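Week 4 handout: houses, the ascendant and why birth time matters

Read this before the tutorial and bring your own chart, or one of the three practice charts from the course folder. You will need the glossary from Week 2 for the names of the signs.

1. Where we are up to

Last week covered the seven traditional planets and the signs they rule. This week adds the houses. A chart without houses tells you which sign a planet is in. The houses tie it to a place and a time of day.

2. The ascendant

The ascendant, or rising sign, is the sign coming up over the eastern horizon at the moment of birth. The whole zodiac rises once in a day, so a new sign comes up every two hours on average. In practice some signs rise faster than others, and the difference gets bigger the further you are from the equator.

The degree of the ascendant moves on by one every four minutes on average. A birth time rounded to the nearest half hour can put it several degrees out, and if it falls near the end of a sign the rounding can change the sign altogether.

3. Counting the houses

We use whole sign houses in this course. The sign on the ascendant is the first house, all of it, from the first degree to the last. The next sign is the second house, and so on to twelve.

Worked case, the Illon chart. The ascendant is at 19 degrees Virgo. Virgo is the first house, Libra the second, Scorpio the third. The Moon is in Capricorn, so it sits in the fifth house. Mars is in Pisces, in the seventh. Try the rest yourself and check them against the answer sheet.

Second case, the Shek chart. The ascendant is at 29 degrees Leo, and the time was written down from a relative's memory. If the birth was only a little later, Virgo was rising and every planet moves back one house. Work it out both ways and colour the second version differently.

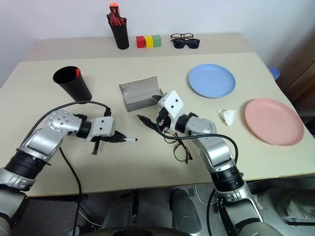
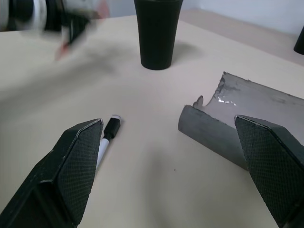
4. What the houses stand for

First: the body, appearance, the start of things.
Second: money and belongings, speech in the Indian tradition.
Third: siblings, neighbours, short trips, effort.
Fourth: home, land; the mother in Indian practice.
Fifth: children, study, play.
Sixth: illness, debts, daily work.
Seventh: marriage and partners in business.
Eighth: death, inheritance.
Ninth: religion, long journeys, teachers.
Tenth: work and public standing.
Eleventh: friends, income, hopes.
Twelfth: losses, sleep, places shut away from the world.

These lists vary between schools. The father, for instance, is given to the ninth house by some Indian writers, the tenth by others, and the fourth by many Western ones. Learn the list above first and note the differences in the margin.

5. Western and Indian charts

The two traditions measure the zodiac from different starting points, and the gap is now close to a full sign. Someone told all their life that they have Leo rising may find Cancer rising on an Indian chart. Neither chart has been drawn wrongly. Always write which zodiac you used at the top of the page.

6. A note on evidence

This unit teaches how charts are drawn and read by the people who use them. Controlled tests have not supported the claims made for them. Students writing the history essay should keep the two questions apart, and markers will look for that.

7. To hand in

a) One chart drawn by hand, with all twelve houses numbered and the zodiac named.
b) A commentary of 640 words on any two houses. Use the Prutero workbook, pages 19 to 85, for the layout.
c) The Shek chart, both versions.

Leave the Stasach exercise for next week, as it needs the section on aspects.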